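Home Our Story Workshops Paper Room Visit Contact

About Vrettos Paper Room

2021-12-07
By Beverley Wainwright

Come in, pull up a stool, and mind the step.

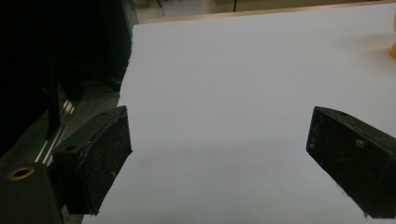 How we got going

Vrettos began with two of us, Harish Sachdeva and me, sharing a back room and a guillotine that Harish had bought at a school clearance and couldn't fit in his own garage. We wanted a spot where people could learn to fold, tear, stitch and glue without anyone hovering, and we hoped a few neighbours might turn up. Thirteen came to the first evening — we had to borrow chairs from the hairdresser next door — and quite a few of those same faces still come along on Tuesdays, bringing their own mugs and strong views about bone folders.

What we teach

Most people start with a big sheet of plain white paper laid flat on a table. We like a generous size, large enough that you have to use your whole arm, and we like it blank. Hsin-yi Tai takes the beginners, and she'll have you finding the grain and making your first long crease before you've finished your tea. After that comes tearing to a line, then simple pamphlets, and by the fourth session you'll have a sewn notebook with a cover in whatever colour you fancy.

We're fond of a rough edge around here. If your sheet has a few nicks or a bit of a wave down one side, leave it be or trim it, whichever you prefer. Pei-shan Kwok runs the box-making course on Saturdays and is much stricter about that sort of thing (her corners are a marvel, and she's earned the right!).

The room

We moved to our present home on the upper floor in August, and it suits us beautifully. The light is good until mid-afternoon, the tables are a comfortable height for standing, and there's a rack for anything that needs to dry overnight. Offcuts go in the bin by the sink and are free to schools and kindergartens, so please bring a bag.

Coming along

Classes are small and all the materials are included. Bring an apron if you're gluing. You'll find us at Unit 206, up the stairs and along to the left, and there's a lift if you ring the bell first.

Comments (3)

Laine Liepiņa: Made my first notebook with Hsin-yi last month and have already filled half of it. Is there a second level coming?

Beverley Wainwright: There is, Laine! Dates will go up once Harish has sorted the calendar.

M. Doyle: Do you take kids in the school holidays? Mine are 8 and 11.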